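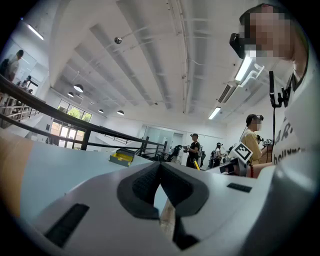

La sala desde una de las pinzas, con las almohadillas en V en primer término y el equipo trabajando al fondo.

Galería: una jornada con el kit de captura Joltska

Bienvenidos a la galería, y gracias por pasar por aquí antes de escribirnos, que sabemos que muchos llegáis con prisa y con una lista de preguntas bajo el brazo. En Josarwood llevamos tiempo alquilando el kit Joltska a laboratorios y a pequeñas empresas que quieren enseñar tareas de manipulación a sus robots, y casi siempre nos pedís lo mismo: ver cómo se trabaja con él de verdad, con gente de pie, cables y muebles por medio. Pues aquí está, con sus pipas de horas y su cansancio de brazos (avisamos, la primera tarde se nota en los hombros).

El kit básico trae dos pinzas de mano, una para cada lado, los cubos de marcadores ya montados y calibrados, el visor de cabeza y la bolsa con correa donde va la alimentación y el grabador. Todo viaja en una maleta que una persona sola puede subir por unas escaleras sin acordarse de nuestra familia. Las pinzas se cierran con el gatillo, sin motor, y por eso la mano del operador siente lo que agarra. A nosotros nos parece lo mejor del sistema, aunque a quien viene de la teleoperación con mandos le cuesta un ratito acostumbrarse.

Esperanza Moya, que lleva la formación en Josarwood, suele empezar las sesiones por lo más sencillo: coger una caja, dejarla, volver a cogerla. Parece poca cosa, ya lo sabemos, pero en esos primeros 15 minutos cada uno encuentra su postura y aprende a mover el codo sin tapar los marcadores. Después vienen las tareas con las dos manos, y ahí es donde el grupo se anima y empiezan las apuestas sobre quién termina antes.

Una cosa que nos preguntáis mucho por correo: sí, pueden grabar varias personas a la vez en la misma sala. Cada kit guarda lo suyo por separado y los archivos salen con la misma marca de tiempo, de modo que luego no hay que andar emparejando tomas a mano. Nuestro récord en una sola jornada está en 222 demostraciones válidas, y quedamos tan contentos que acabamos cenando todos juntos.

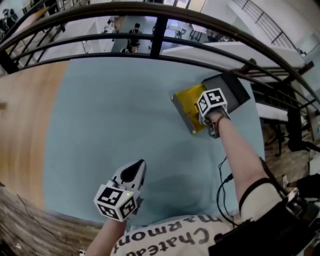
Una pinza en cada mano junto a la barandilla curva, vistas desde la cabeza; sobre cada una, su cubo de marcadores blanco y negro.

Nos gusta esta toma porque se aprecia bien el cubo, que es la pieza por la que más consultas recibimos. Los dibujos cuadrados van en varias caras para que la cámara encuentre alguno aunque giréis la muñeca, y si se raya una cara os mandamos el recambio suelto, sin obligaros a comprar la pinza entera. Los cables que bajan hacia la bolsa son largos a propósito: preferimos que cuelguen un poco antes que notar un tirón al estirar el brazo. En la versión Bozsik, que estamos terminando, habrá pasadores en la correa para recogerlos mejor (nos lo habéis pedido tantas veces que ya tocaba).

Alquiler y condiciones

El alquiler mínimo es de 28 días e incluye una mañana de formación con Esperanza, en vuestras instalaciones o en nuestra sala de Nurkdale, que tiene buena luz y café decente. Las almohadillas de goma se desgastan con el uso y van incluidas; los cubos de repuesto cuestan 40 euros la unidad. Si vuestro proyecto necesita más de dos kits, escribidnos con tiempo, sobre todo si pensáis grabar en enero, que es cuando los laboratorios vuelven con ganas y nos vacían el almacén.

Para reservar, basta con rellenar el formulario de contacto y contarnos qué objetos vais a manipular y cuántas personas grabarán. Cuanto más nos contéis, mejor podremos prepararos la maleta.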